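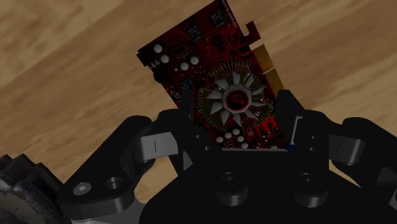
By Delia Gaete and Tetsuya Sasaki
Final project report, Households and Everyday Economics
Project advisor: Efua Agyeman

What We Keep in the Closet: Old Electronics in Mindum Homes

When we first told our families what we wanted to write about, both of our mothers laughed, and then both of them went and opened a drawer. Delia's mother has a drawer in the hallway with four phones, a camera that takes a kind of memory card you can't easily buy anymore, and a tangle of chargers she is quite sure belong to something. Tetsuya's mother has a whole shelf, with a desktop computer on it that was last turned on when he was in middle school. We had been going back and forth between three other topics at that point (one of them was school lunches, and we still think it would have been a nice one), but after that evening we didn't really discuss it any further.

Our question was a simple one. Why do people in our town hold on to computers, phones and parts they have stopped using, and what would it take for them to let go of them?

How we went about it

We wrote a two-page questionnaire and handed it out in November at the public library, outside the Prallari grocery store, and at the Cho community center during the evening language classes. We had printed far too many, which made us nervous at first, but people were kinder than we expected and we ended up with 314 filled-in forms. A few had coffee on them. One had a recipe for plum cake on the back, and we have kept it.

We also did longer interviews in 6 homes. For these we asked people to bring out everything electronic that they owned and hadn't used in a year, put it on a table or on the floor, and tell us about each thing as they went. We thought this would take half an hour per home. The shortest visit was an hour and a half, and there was soup.

Between them, the people who answered the questionnaire listed 712 unused items. Phones were the biggest group by a long way, followed by laptops, then printers, and then a category we had to call "computer insides," where we put loose memory sticks, hard drives, graphics cards, sound cards and power supplies. We hadn't planned for that last one at all and had to add it by hand in the margins of our first tally sheet.

What people told us

The reason that came up most often was personal data, especially photos. People worry that there are pictures on an old phone they haven't saved anywhere else, and they also worry that somebody else might see them if they give the phone away. Those two worries pull in the same direction, so the phone stays in the drawer. Several people told us they had been meaning to "go through it" for years. When we asked what going through it would involve, most weren't certain, and some no longer had a charger that fit.

The second reason was money, or the memory of money. One of our interview hosts, Domnica Bratu, built her own computers for a long time and still has most of the parts, wrapped in newspaper in fruit crates. She can tell you what she paid for nearly every piece, and how many weeks of wages that was. She knows the older cards would sell for next to nothing today. "I ate noodles for that one," she told us, holding up a card about as long as her forearm, and put it back in its crate very gently. We liked her a lot, and we think her answer explains something that our questionnaire was too blunt to catch. Our form had a box for "might be worth something" and a box for "sentimental," and she would have needed one in between.

The third reason was plain uncertainty about where to go. Roughly 70 percent of the forms said the person didn't know where unwanted electronics could be dropped off in Mindum. There are two places. The town yard takes them on weekday mornings, when most people are at work, and the Pamuvo secondhand shop takes anything that still turns on. Miyuki Arai, who runs the back counter at Pamuvo, was very patient with us and let us sit on stools and watch for an afternoon. She said people often come in with a laptop under their arm, ask a few questions, and then go home with it again.

Things that surprised us

We had assumed older people would keep more than younger ones. In our forms there was hardly any difference up to retirement age, and after that the numbers went down a little. Several retired people said they had cleared things out when they moved to a smaller home. Moving house seems to do more than any amount of good intentions, and if we were starting over we would put a question about it near the top of the form.

We were also surprised by how often the unused things were being saved for a particular person. A tablet was waiting for a grandchild to turn five. A desktop was going to a cousin who hadn't been told yet.

Problems with our work

Our sample isn't a proper random one. We asked whoever walked past and looked friendly, and the library in particular probably gave us people who like filling in forms. Our question about repair was badly worded, and we left it out of the results. We also forgot to ask about game consoles, and heard about it from quite a few teenagers.

What we would suggest

We would like the town yard to open one evening a week. We would also like to see a table at the library, perhaps once a month, where somebody helps people copy their photos off an old phone and then erase it while they watch. Ms. Arai has offered to lend a box of chargers for this, and the library has asked us to come back after the holidays to talk about it.

Thank you to Ms. Agyeman for reading three drafts, to everyone who let us into their homes, and to Delia's mother, who is now down to two phones.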